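Notas para la charla: Enseñar con las manos (y con el mando)

Nikola Duda - Drarkex, 11/30/22
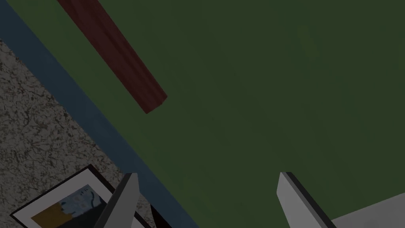 Empezar despacio, dar las gracias a todos por venir y a Bhupendra Shukla por la invitación, que me insistió muchísimo y al final tenía razón. Preguntar quién ha teleoperado alguna vez un brazo. Si se levantan pocas manos, contar lo de mi primera tarde en Drirthorpe, cuando tardé una eternidad en cerrar una pinza sobre un taco de madera y salí de allí con los hombros como piedras.

Primera idea: hay dos maneras de enseñar una tarea. Una es coger el brazo y llevarlo, como quien enseña a un niño a escribir. La otra es manejarlo a distancia, mirando por la cámara de la muñeca - y ahí, queridos amigos, se aprende humildad, porque la profundidad engaña una barbaridad. (Pausa, que aquí suelen reírse los que lo han probado.)

Segunda: por qué empezamos en simulación. En Mensah grabamos unas 1000 demostraciones antes de tocar el robot de verdad. Cambiamos suelos, alfombras, mesas, cuadros, la luz... todo lo que no importa para la tarea, para que el modelo no se agarre a ello. Explicarlo con calma, que el año pasado lo pasé corriendo y me lo reprocharon con mucho cariño.

Tercera: los titubeos. Nosotros tirábamos las demostraciones con dudas o correcciones y fue un error. Repetimos el entrenamiento dejando 24 de esas y el brazo aprendió a recolocarse cuando llegaba torcido. Decir también que con seis operadores distintos salen seis estilos, y que eso hay que anotarlo desde el primer día.

Si queda tiempo, hablar de Erkel y del taller de diciembre: hay 32 plazas, y se viene a practicar con el mando. Luego preguntas, sin prisa, y me quedo al café.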